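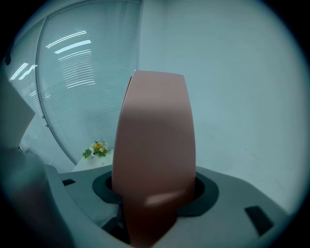
3. What went wrong with the filing task

This part of the report explains the fault which stopped our data collection on 28 July 2023. The task was simple on paper. An operator wears the head camera, holds one Kanero gripper in each hand, and puts a folder into a file holder on the table. We planned 40 demonstrations. The Brivitz software should then join the head camera and the two wrist cameras into one recording for training.

3.1 The fault

The first recordings were accepted by the software. After some 20 demonstrations, the position of the right gripper began to jump. In the replay, the gripper moved sideways by 30 mm between two samples, although the video from its camera was smooth. The left gripper had no jumps at all.

We first suspected the marker cube, because the position is calculated from its black and white pattern. We cleaned the cube, tightened its screw and repeated the calibration from the Nazarenko manual. The jumps became smaller but they did not disappear. This cost us most of the morning.

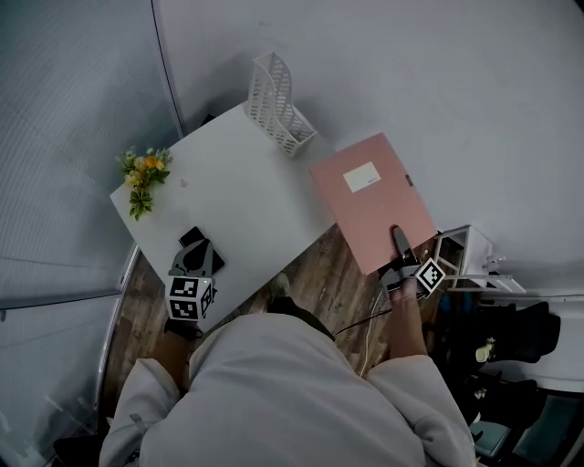
After lunch we compared the time stamps of the three cameras, and there we found the real problem. The right wrist camera was late by 125 ms at the end of a long session, while at the start it was not late. The software tried to correct the delay in steps, and every step looked like a jump of the gripper. When we exchanged the cables between the two grippers, the delay went to the left side. So the cable was faulty, and our cleaning and calibration had very little to do with it.

3.2 The safety matter

During the search for the fault we also noticed something we should have written in our risk form in December. The cable of a gripper hangs down to the floor, and the operator looks at the table and not at the feet. One of us stepped on a cable while turning and the gripper was pulled out of the hand. It was not damaged and no person was hurt. It is possible that the same thing had happened earlier to the faulty cable, but we have no proof of this.
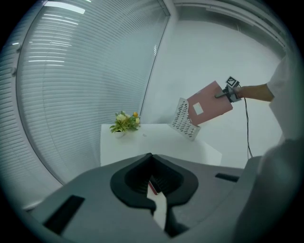

The supervisor asked us to stop until the cables were fixed along the forearm with a soft strap. With the strap the arm feels a little heavier, and reaching across the table is slower than before. We accepted this.

3.3 What we changed

The faulty cable was replaced and labelled for disposal.
The time stamps are now checked after each demonstration, in the Porker log window.
The operator puts both grippers down before walking away from the table.
All recordings made with the faulty cable were removed from the training set, including those which looked correct in the replay.

We could not repeat all the removed demonstrations before the room booking ended. The results in section 4 are therefore from a smaller set than we promised in the proposal.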